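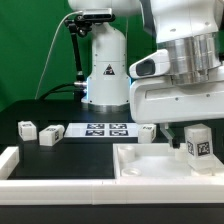
**How much magnesium is in a magnesium capsule?**

Less than the big number on the front usually suggests. The front label often gives the weight of the whole compound, magnesium plus whatever it's bound to. The figure you want is "elemental magnesium", and it tends to live on the back in type suited to younger eyes.

I went looking because my sister-in-law gave me a bottle of Kustonix Night Calm and told me it had changed her life. She has said the same of a pillow and a second husband, but I'm a poor sleeper and it was free. Kustonix puts 3,024 mg on the front in a colour I can only call dentist teal. Turn it over and you find that this is the weight of the compound in a full serving, that a full serving is four capsules, and that the elemental magnesium in those four comes to 260 mg. The bottle holds 60 capsules. At $32, that's fifteen nights of calm, and then you're back at the shop feeling tense about money.

The Broris tablets on the shelf beside it are cheaper and take the other road. They're magnesium oxide, a compound that is more than half magnesium by weight, so the number on the back looks terrific. Your gut is less impressed. Oxide dissolves poorly, a fair bit of it goes straight through, and it brings company. There's a reason magnesium compounds turn up in the laxative aisle as well. Citrate is absorbed better and can still hurry things along. Glycinate is said to be gentler on the stomach, and mostly is, and is priced by people who know you've read that.

Does any of it help you sleep? The trials I could find were small, often in older adults, and the improvements were modest where they showed up at all. If you're low in magnesium, topping up makes sense. If you aren't, you may be buying a very nice bedtime ritual with a childproof lid. I slept well the first night. I'd also driven home from Marar in the rain and skipped my afternoon coffee, so make of that what you like.

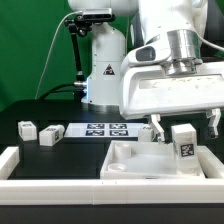 **Can I take it with my other tablets?**

Ask your pharmacist before you start, and bring the bottle with you. Magnesium can bind to some antibiotics, to thyroid tablets and to certain bone medicines, and stop them being absorbed properly. Often the fix is a gap of a few hours, but the right gap depends on the medicine. Anyone with kidney disease should leave it alone unless their doctor says otherwise, as the kidneys are what clear the extra.

Thư Vương at the Clanport pharmacy was kind enough to go through my own list with me one morning, and found that I was already getting magnesium from my multivitamin and from the antacid I chew after curry. I had thought of the antacid as a sort of lolly. She asked what I ate, too, which I felt was getting personal. Pumpkin seeds, almonds, spinach, black beans and wholegrain bread all carry a decent amount, and none of them has a proprietary blend.

"Proprietary blend", by the way, is the phrase to watch for. It lets a maker list a row of ingredients with a single weight for the lot, so you can't tell if you're getting mostly magnesium or mostly powdered lemon balm. Night Calm has one of these underneath the magnesium line. It contains chamomile, tart cherry and something called a "serenity complex", whose contents are presumably also serene.

If you still want to try it, pick a product that states the elemental amount and the form, start low, take it with food, and write down how you sleep for a few weeks before deciding it's working. Stop if your stomach objects. Cramps and diarrhoea are the usual complaints. Feeling weak, faint or very drowsy after a large dose is a different matter and wants medical attention straight away.

The rest of my bottle is in the cupboard behind the rolled oats. Next month I'm on to collagen, and a reader has already written in to tell me I'm wrong about it.

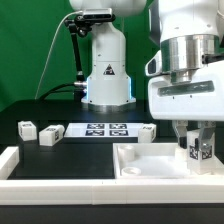 *Gripper, marked cube and white tray.*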